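이사 후 석 달, 부엌을 줄인 이야기

6월에 이사를 했다. 전에 살던 집보다 방이 하나 적고, 부엌은 절반쯤 되는 크기다. 싱크대 상부장이 두 칸, 하부장이 세 칸, 서랍이 하나. 이사 당일 저녁에 부엌 상자를 다 뜯어 놓고 보니 들어갈 자리가 없는 물건이 거실까지 나와 있었다. 그날은 그냥 잤다.

이 글은 그 뒤로 석 달 동안 부엌살림을 어떻게 줄였는지 적어 두는 글이다. 정리 전문가의 방법을 따라 한 것은 아니고, 순서도 중간에 몇 번 바뀌었다.

처음 한 일은 가스레인지 주변을 비우는 것이었다. 전에는 간장, 식용유, 참기름, 소금 통, 설탕 통을 전부 불 옆에 두고 썼다. 새 부엌은 불 옆 공간이 한 뼘 정도라 기름병 하나와 소금만 남기고 나머지는 상부장 아래 칸으로 올렸다. 요리할 때마다 문을 여닫는 게 귀찮을 줄 알았는데 일주일쯤 지나니 손이 먼저 갔다. 참기름은 원래 불 옆에 두면 안 되는 것이기도 하다.

그다음이 그릇이었다. 혼자 사는데 밥공기가 여덟 개 있었다. 결혼한 언니가 두고 간 것, 행사에서 받은 것, 예전 룸메이트였던 부콜라 아마디가 귀국하면서 남긴 것이 섞여 있었다. 부콜라에게 메시지로 물어봤더니 버려도 된다고 했다. 그래도 그 그릇은 남겼다. 파란 줄이 있고 크기가 국 담기에 딱 맞다. 대신 행사에서 받은 것을 모두 내놓았다.

동네에 롤로라라는 중고 가게가 있다. 살림살이를 가져가면 상태를 보고 받아 주고, 팔리면 절반을 적립금으로 준다. 한 번에 16점까지만 받는다. 나는 두 번 갔다. 처음 갔을 때는 머그잔과 접시를 주로 가져갔고, 두 번째에는 와플 팬, 계란 삶는 기계, 뚜껑 없는 밀폐 용기를 가져갔는데 밀폐 용기는 받아 주지 않았다. 당연한 일이다. 그건 집에 와서 분리수거했다.

조리 도구는 시간이 제일 오래 걸렸다. 크기가 제각각이고 겹쳐지지 않는 것이 많아서, 자리를 차지하는 건 결국 이쪽이었다. 냄비 뚜껑은 하부장 문 안쪽에 걸이를 붙여서 세워 보려고 했는데, 문이 닫히지 않아서 이틀 만에 떼어 냈다. 접착 자국이 아직 남아 있다. 집주인에게 말해야 할지 고민하다가 스티커 제거제를 사 둔 상태다.

지금은 책꽂이처럼 생긴 칸막이를 하부장에 넣고 팬을 세워서 꽂는다. 칸막이 폭이 552밀리미터인데 하부장 안쪽 폭이 600밀리미터라서 옆에 틈이 조금 남는다. 그 틈에 도마를 끼웠다. 재고 산 것은 아니고 운이 좋았다. 줄자로 잰 건 사 온 다음이다.

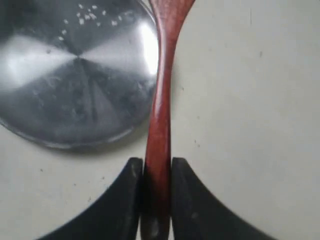 결이 둥글게 모이는 스테인리스. 자잘한 얼룩도 그대로.

스테인리스를 쓰기 시작한 건 직장 동료 올란레와주 올라니얀의 권유 때문이었다. 코팅 팬을 해마다 바꾸는 게 아깝다고 했더니 스테인리스 팬 하나로 6년째 쓰고 있다는 답이 돌아왔다. 처음 한 달은 계란이 다 눌어붙었다. 중불로 예열하고, 물방울을 떨어뜨려 구슬처럼 구르는지 보고, 기름을 두르고, 잠깐 기다렸다가 올린다. 글로 쓰면 간단한데 아침에는 그 잠깐을 못 기다린다. 그래서 지금도 평일 아침에는 계란을 삶아 먹는다. 계란 삶는 기계를 처분한 것은 조금 후회한다.

닦는 법은 여러 가지를 해 봤다. 베이킹소다를 풀어 끓이는 방법은 눌은 자국에는 잘 듣고, 무지개색 얼룩에는 식초가 낫다. 철 수세미는 한 번 썼다가 결 반대 방향으로 긁힌 자국이 나서 그만두었다. 얼룩은 완전히 없애려고 하지 않는다. 다음 날이면 또 생긴다.

양념과 건조식품은 가장 늦게 손댔다. 상자 안쪽에서 유통기한이 2년 지난 카레 가루가 나왔고, 월계수 잎은 세 봉지가 있었다. 이사하면서도 그걸 그대로 싸 왔다는 뜻이다. 쌀은 페트병에 나눠 담아 냉장고 문 쪽에 넣었다. 여름에 벌레가 한 번 생긴 뒤로 계속 이렇게 하고 있다. 소분할 때 깔때기가 없으면 종이를 말아서 쓰면 되는데, 바닥에 좀 흘리는 건 각오해야 한다.

냉장고 옆면에는 자석 선반을 붙였다. 행주와 랩, 고무장갑이 거기 있다. 원래는 칼도 붙이려고 했지만 냉장고 문을 세게 닫을 때마다 선반이 흔들려서 칼은 서랍에 두었다. 서랍이 하나뿐이라 수저와 칼과 가위가 한곳에 있다. 칼에는 플라스틱 덮개를 씌워 놓았다. 이 부분은 아직 해결이 안 됐다.

세어 본 것은 아니지만 상자 기준으로 거의 절반이 나갔다. 줄이고 나서 달라진 점을 꼽자면 설거지를 미루지 못한다. 밥공기가 세 개뿐이라 이틀을 미루면 쓸 그릇이 없다. 손님이 오면 모자란다. 지난달에 아사베 온예카가 남편과 함께 왔을 때는 한 명이 머그잔에 국을 먹었다. 내가 먹었다. 먹을 만했다.

롤로라 적립금은 아직 쓰지 않았다. 갈 때마다 둘러보기는 하는데 그릇 코너 앞에서는 그냥 지나온다. 깔때기가 나와 있으면 살 생각이다.

다음에는 욕실 수납장을 정리할 차례인데, 거기는 문짝 경첩이 헐거워서 수리부터 맡겨야 한다. 경첩 규격을 아는 분이 있으면 댓글로 알려 주시면 좋겠다. 안쪽에 35라고 찍혀 있다.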